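Kesdale Play Library
Shelf, bin and table check, with comments

Welcome back to the checklist, and thank you to everyone who sent notes after the one we did in May. I read every one of them, even the one written on the back of a bus schedule, and a good many have found their way into the comments below. As before, the items are marked OK, WATCH or FIX. Please don't be shy about the WATCH column. It's there so we can keep an eye on a thing without having to close a whole corner of the room over it.

Inspected 09/07/2020, before opening, all rooms on the ground floor and the front steps.
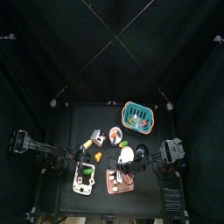

PLAY LIBRARY TEAM, KESDALE

1. Front steps and handrail
Result: OK
The rail has been tightened at the bottom post and I couldn't get it to wobble, and I did try, leaning on it with more of my weight than I care to put in writing. The nonslip strip on the second step is lifting at one corner. It's only a little curl, but little curls are just what small shoes find, so I pressed it down and put fresh tape over it until the new strip comes.

2. Entry mat
Result: WATCH
Still the old one. It lies flat when it's dry and humps up in the middle when it's been rained on. If it humps while you are on the desk, roll it up and stand it behind the door, please, and put the yellow floor sign out in its place.

3. Doors and finger guards
Result: FIX
The guard on the hinge side of the story room door has split from the floor up to knee height. I've ordered a new length from Sellum, who did the last ones. Until it's fitted the door stays hooked open during all sessions. Yes, it lets the noise through, and I am sorry, I know the baby group likes its quiet. The other guards are sound.

4. Tall shelving
Result: OK, with one WATCH
All the wall brackets are in and tight. The unit by the window is the WATCH: it's firm enough, but somebody has been putting the boxed train sets on the top shelf again. They're heavy and they belong at the bottom, where a child who wants one can drag it out along the floor instead of pulling it down on her own head. I've moved them back. If you're short of room at the bottom, the soft blocks can go up high in their net bag with no harm to anyone.

5. Small parts
Result: WATCH
This is the one I always spend the longest on, and I make no excuse for it. Every set on loan to the under-threes got tried in the small parts tube, piece by piece. Anything that fits inside the tube goes over to the older children's shelf or goes out altogether, however sweet it is. Two things came off the shelf this time: a wooden peg from the hammer bench and the loose bell from a rattle. The pretend food needs the same going-over each time a set comes home, since the caps and stalks get chewed and can work loose. Give each one a good tug and a twist. You won't hurt it, and if you do, better you than a toddler.

6. Paint, splinters and cracks
Result: OK
I ran a cloth over the wooden toys and it only caught once, on the edge of the Prins sorting box, which I've sanded back. On the plastic ones, look along the seams. Hard plastic cracks where the two halves join, and a crack there will nip skin long before it looks like much of anything.

7. Batteries
Result: FIX
Every battery door must be held shut with a screw. The singing telephone had no screw at all, so it's in my office drawer and will stay there until I find one that fits (the usual size doesn't, I've tried it). Button cells are counted out and counted in, the same as always, and the spent ones go in the locked tin with tape over both sides. Please don't leave them on the desk, even for a minute while you answer the phone.

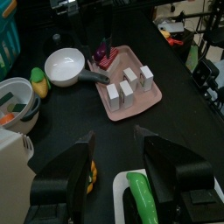
Bart Wuyts

8. Washing and drying
Result: OK
The new routine is working nicely and the cupboard smells a great deal better for it. Hard toys get warm soapy water, a rinse, and then a proper air dry on the rack before they go back in a bag. Trays want standing on edge, or the water sits in the corners. Cartons, blocks and anything with a paper label should be wiped with a damp cloth and kept out of the sink altogether. Cloth toys go through the machine inside a pillowcase. I know the drying takes patience at the end of a long afternoon, but a damp toy in a tied bag is a sorry thing to open a week later.

9. Cords and strings
Result: OK
The pull-along toys were measured and all are within our limit of 12 inches. The window blind cords are up on their cleats. Do check the cleats when you open up, though, as the one nearest the sink gets unwound by whoever waters the plants and doesn't always get wound back.

10. Fire exit and extinguishers
Result: OK
Route clear, door opens with one push, lights working. The extinguisher by the kitchen is good until 2027. Strollers had crept along the back hall again by the time I finished, so a friendly word to parents as they arrive would be a kindness to us all.

11. First aid box
Result: FIX
We are low on the small bandages and out of the cold packs. Irko has our order. The accident book is on the hook where it should be, and the last entry was filled in beautifully, times and all.

12. Loan tags
Result: WATCH
Tag 137 has come off its bag and I can't match it to anything on the shelves. If you have a floor puzzle with a farm on it and no tag, that may well be our missing friend. Leave it on my desk with a note.

Still open from May: the drip under the sink, and the stiff latch on the yard gate. The latch has had oil and is a bit better. The drip has a bucket, which needs emptying by whoever closes up.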